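# How languages borrow words

A language is never finished. Its speakers add new words when they meet new things. One way to do this is to take a word from another language and keep using it. A word taken in this way is called a **loanword**, although it is never given back.

English has a very large number of loanwords. Many came from French after the year 1066. Others came later, through trade and travel.

## Words for food

Food words travel easily. When people buy a new fruit or vegetable, they often take its name as well.

- **Lemon** came into English from Old French. Before that, it was used in Arabic.
- **Cabbage** came from a form of French. The older word meant 'head'.
- **Apple** is not a loanword. It comes from Old English, where it was written *æppel* and could mean almost any fruit.

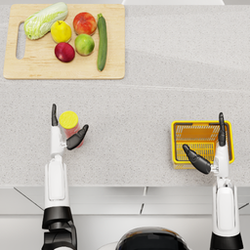
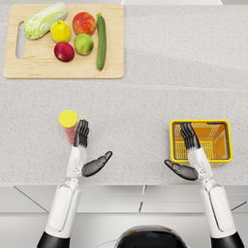
## How a loanword changes

A borrowed word does not stay the same. Three parts of it can change.

1. **Sound.** Speakers replace sounds that their own language does not have.
2. **Spelling.** Letters may be added, dropped or swapped. Some words keep the old spelling — *ballet* still has its silent French *t*.
3. **Meaning.** The new meaning may be narrower than the old one. In Italian, *panini* means more than one bread roll. In English, *a panini* is one toasted sandwich.

## Finding out where a word came from

The history of a word is called its **etymology**. Many large dictionaries print it in square brackets, at the start or end of the entry. Short forms are used to save space: *OE* means Old English and *Fr.* means French.

To make a word list of your own:

- Choose 14 words from one topic, such as clothes or weather.
- Look up each word and write down the language it came from.
- Put a star beside any word that passed through more than one language.

Keep the list. Words on the same topic often came by the same route.

*Text: Deming Kang*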